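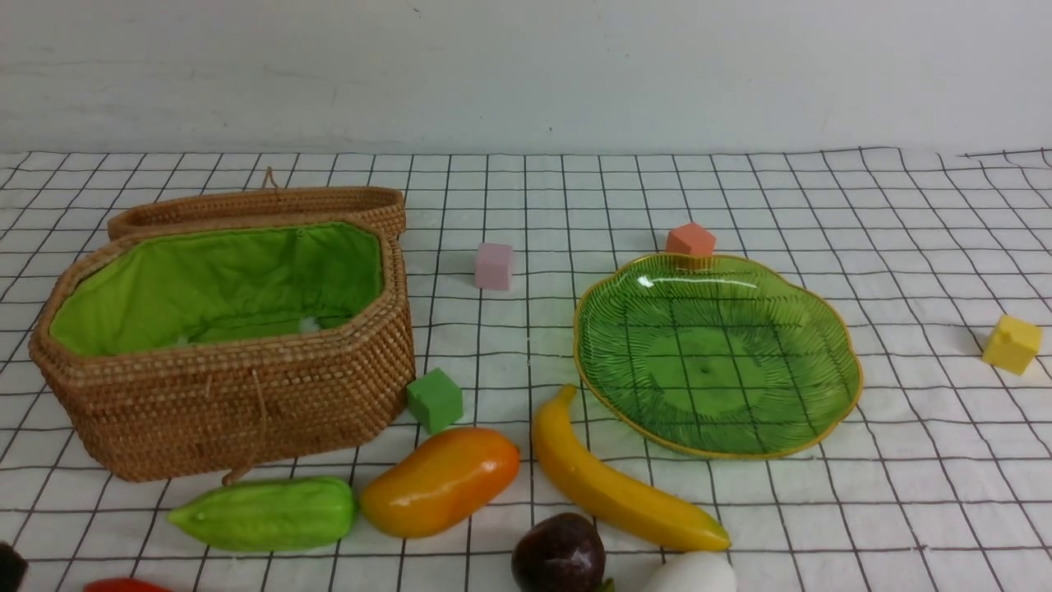
What is a lidded basket?

A woven container with a cover made to fit it, used mainly to keep small household goods together and free of dust.

A lidded basket is any basket, of whatever fiber, supplied with a lid. The lid may lift off, slide along a cord, or turn on hinges at the back. The form is found wherever people weave plant material, and it has been used for bread, sewing things, eggs, clothing, letters, tea and money. Popular writing on the subject tends to treat it as a single tradition with a single origin. The evidence for this is poor, and most of the dates given in sales literature can't be checked.

Origins

Basket fibers rot. What survives comes mostly from very dry, very wet or very cold places, which tells us more about soil and weather than about who first thought of covering a basket. Claims that the lid was "invented" in one valley or another should be read with this in mind. The idea is simple enough to have occurred to many people independently, and there is no good reason to prefer one of them.

Older handbooks divide lidded baskets into a storage type and a carrying type. The division looks tidy on paper. In practice, baskets sold for carrying have spent most of their lives on a shelf, and storage baskets often have handles. The terms are kept here only for the reader's convenience.

Materials

Willow, rush, split oak, bamboo, pine needle, palm leaf and rattan are all in common use. Rattan is the stem of a group of climbing palms and is solid inside, unlike most bamboo, which is hollow. The outer skin is peeled off and sold as cane, while the core is sold as reed. Sellers mix up these words freely. "Wicker," which is often listed as a material, is a way of weaving and may be done in rattan, willow, paper cord or plastic.

Whether one plant fiber lasts longer than another is hard to say. Makers of each swear by their own. Most failures start at the rim or at the hinge, where the strain is greatest, and a well-made rim in a poor fiber will usually outlive a bad rim in a good one.

Construction

A basket may be coiled, twined, plaited or woven over stakes. Coiled baskets are built up from a continuous bundle stitched to the row beneath, and they take round and oval shapes easily. Plaited baskets start from a flat base and tend toward square corners. Shapes with many sides usually need a form or mold, or else a stiff frame that fixes the corners before the sides are filled in.

The lid is the harder half of the job. It must match a rim that will itself shift as the fiber dries, and a lid that fits closely in the workshop may stick or wobble a season later. Makers answer this by cutting the lid slightly large, by adding an inner collar, or by weaving lid and body side by side from the same batch. Each method has its defenders. No side has produced much proof.

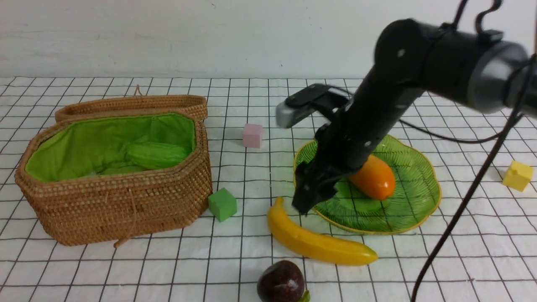 Hinges are made of cord, leather, wire or loops of the weaving material. A loop hinge is the cheapest and also the easiest to replace, a fact that gets less attention than it deserves. Metal hinges look sturdy in a shop, but they put a hard edge against a soft one, and the soft one gives way first. Fastenings range from a plain loop over a peg to small buckles, many of them decorative.

Linings

Fabric linings keep threads and crumbs from catching in the weave. They may be glued, stitched through the wall or gathered on a drawstring so that they can be taken out and washed. The last kind is the most useful and the least often sold. A glued lining can't be cleaned properly, and it hides the inside of the basket from anyone hoping to judge the work. Dealers in old baskets are sometimes asked to lift a corner of the lining before a sale, and a refusal ought to be taken as information.

It is often said that a lining keeps food fresh. Cloth does slow the drying of bread a little. Beyond that, the claim rests on habit.

Regional forms and the Plovedetti question

The best-known argument in the field concerns the so-called Plovedetti basket, a deep, straight-sided type with a domed lid. Trade catalogs from Joketska describe it as a local pattern 700 years old. The figure first appears in an undated leaflet, with no source, and has been repeated ever since. The oldest baskets of this kind in the Nasr collection number just seven, and only three of them came with any record of where they were bought. None of those records names Plovedetti.

A rival account places the pattern in Udow, on the strength of a lid found in a house there. The lid has no body. It is domed, and it is old, and little else can be said for it. Writers on both sides have been happy to go further — in one case as far as a map with arrows. Until a dated piece turns up, the sensible course is to treat "Plovedetti" as the name of a shape.

Care

Advice on care is plentiful and contradictory. Some guides call for regular misting, others forbid water completely. Rattan and willow do turn brittle in very dry air, and they do grow mold if put away damp, so both camps have a point and both overstate it. Dusting with a soft brush does no harm. Oils and waxes darken the surface and attract dirt, and the promise that they "feed" the fiber is hard to square with the fact that the plant is dead.

Insect damage shows as fine powder under the basket. Freezing is widely recommended for small pieces. It seems to work in many cases, though the times given in household guides vary so much that they can't all be based on testing.

Collecting and prices

Prices follow fashion more closely than they follow workmanship. Pairs and nested sets bring more than single baskets of the same quality, which has encouraged the making-up of sets from unrelated pieces. A change in rim stitching from one basket to the next is the usual giveaway. The word "vintage" has no fixed meaning in this trade and should add nothing to a price.

See also

Basket weaving; Cane; Hamper; Wicker; Workbox

Article last reviewed 1 April 2024. The section on regional forms still needs better sources.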